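Home | News | Site Reports | Lubrication | Seals and Packing | Archive | Contact

Visit report: compressor overhaul shop and oil laboratory, Zirnstead

December 2018

Zirnstead opened its overhaul shop to customers for one day, with the oil laboratory included in the tour. The shop handles reciprocating gas compressors, mostly two- and four-throw machines from gas gathering and small refinery duty. We went because our own site at Majimbun has two machines due for cylinder work next year and we wanted to see how the liners and packing cases are dealt with. Our guide was Hafiz Mandagi, who runs the cylinder bay.

Reception and stripping

Machines arrive drained. The shop takes an oil sample from the crankcase sump before the covers come off, and another from the lubricator box if it has come with the machine. Both go to the laboratory the same day. Customers are asked to send the last three sump reports with the paperwork. Few do, we were told, and the history then has to be put together from the wear pattern.

Stripping follows a fixed order: valves, cylinder heads, pistons and rods, packing cases, crossheads, then the frame. Each part is tagged with the throw number and end. Valve pockets are blanked as soon as the valves are out. The tags are stamped metal, as paper ones did not survive the wash.

Cylinder bay

The cylinder on the stand was a 300 mm double-acting unit from a wet gas service. The liner had been bored out and a new one was waiting to be fitted. Liners go in with the cylinder warmed and the liner chilled, and the bore is honed afterwards. Measurements are taken at three depths and on two axes, before and after honing.

Mr Mandagi spent some time on lubrication points. On this cylinder the original design had a single feed at the top of the bore. The owner had reported heavy wear at the bottom of the liner near the crank end, and the shop proposed a second feed at the bottom. The drilling has to miss the water jacket, so a section drawing is needed before anyone agrees a price. We had not considered this for our own machines and will ask for the drawings.

Rider bands are replaced as a matter of course. Piston rings are replaced unless the customer objects in writing. Rods are checked for taper and run-out, and a worn rod is ground and coated if enough material remains. Coating is done off site by Anance, and it is the longest item on most job plans.

Packing cases

Packing cases are opened on a separate bench behind a partition. The cups are lapped by hand on a flat plate and checked with blue. The commonest fault is a blocked oil passage, usually with carbon or with jointing compound from an earlier repair. Every passage is flushed and then proved with a hand pump before the case is closed. We saw one case proved, which took a few minutes.

Our question about running non-lubricated packing on a lubricated cylinder got a careful reply. It can be done at moderate pressure, but the oil carried along the rod makes the ring wear hard to predict. The shop prefers to keep a low feed to the packing.

Oil laboratory

The laboratory occupies two rooms above the stores. Routine work is viscosity at 40 and 100 degrees, water, acid number, particle count and metals. Crankcase oils make up 51 per cent of samples and cylinder oils, gear oils and sundries the other 49 per cent.

The cylinder oil work was of more interest to us. Hydrocarbon gas dissolves in mineral oil at pressure and thins it, so the viscosity on the drum label is a poor guide to what is on the liner wall. The laboratory works out a dilution estimate from the gas analysis and discharge pressure, then recommends a grade. For heavier gases it often suggests a synthetic. Feed rates are set from bore, stroke and speed, then reduced in stages after running in, with a look at the valves at each stage.

We were shown valve plates from a machine that had been over-lubricated for a full season. The deposits on the discharge side were thick enough to hold the plates off their seats.
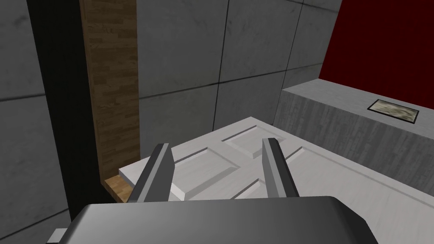 Lubricator test bench

Divider block systems are tested complete with their pump, tubing and no-flow switch. The bench runs the blocks against a back pressure and logs the cycle time. A block with a worn piston will often cycle normally at low pressure and bypass once the pressure rises, and a check on an open outlet will not find it. The shop asks for the blocks to be sent with the cylinders. Ours are normally left on the skid, and we will change that.

The bench was built by Clondard in November and had been in use for a few weeks. The old bench had a lower pressure limit.

Points to follow up

- Section drawings for both cylinders, with the water jacket shown.
- Last three sump reports for each frame.
- Gas analysis for the dilution estimate. Ours predates the new wells.
- Price for rod coating, quoted separately with the lead time.
- Transport frames for the divider blocks.

Comments

P. at the pump house: Did they say what back pressure the new bench goes up to? Our blocks see a good deal more than the old one could manage.

Author: The figure was given on the day but I did not write it down. I have asked.

gasfitter_north: We had a bottom feed added on two cylinders. Wear is more even now. Check the non-return valve at the new point, it sits in the dirt.

R.W.: Agree on blocked passages in packing cases. We found jointing compound in three out of four.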